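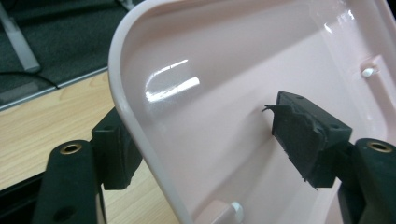

Pink plastic tray, inner side with the two white pegs.

Gostden Household Plastics Word List

README, version 13

This is a word list of household plastic goods in English, with the names that sellers and buyers use for them. It was made for people who write shop listings, repair notes or lending library catalogs, and who do not want to call the same thing by five different names.

The list has 612 entries. Each entry is one kind of object, for example "dish rack" or "seed tray". The names come from 4000 short listings that I read between September and the release of this version. The listings were written by members of the Gostden and Odlow swap groups, who agreed to this use.

What is in the folder

entries.csv - the list itself, one entry per line
variants.csv - other names for the same object, linked by entry number
notes.txt - my remarks on difficult cases
changes.txt - what was changed in each version

Fields in entries.csv

id: a number, never used again after an entry is removed
name: the preferred name, singular, lower case
group: kitchen, bath, garden, storage, toys or other
part_of: the id of a larger object, if the entry is a part; otherwise empty
region: US, UK or both

The files are saved in UTF-8 with commas between the fields. If you open them in a spreadsheet program, please set the id column to text, or the zeros at the front will be lost.

How the preferred name was chosen

I took the name that appeared most often in the listings. When two names had the same count, I took the shorter one. I did not correct the sellers if their word is different from the dictionary. For example, many people write "tub" for a thing which the dictionary would call a basin, and the list has "tub".

Color and shape words are not part of a name. A shell-shaped tray is entered as "tray", and the word "shell" goes to variants.csv. I am still not sure this was the right decision for toys, where the shape is often what people search for. Mollari wrote to me that it makes the toy group hard to use, and I agree in part.

Known problems

The garden group is thin. Most members live in apartments and do not list many garden things.

"Container", "box" and "bin" overlap very much. I checked 100 listings a second time, and in several of them I chose a different entry than the first time. Please do not trust the borders between these three.

UK names were checked by one reader only (thank you, Kong).

Use

You may copy, change and share the list, also in a shop. Please keep this file together with it and say which version you used. The listings themselves are not included, and I cannot send them on request.

Corrections are welcome. Write the id first, then the name you propose, then where you have seen it used.

Hok-lam Cheng
Last changed: Apr 11, 2023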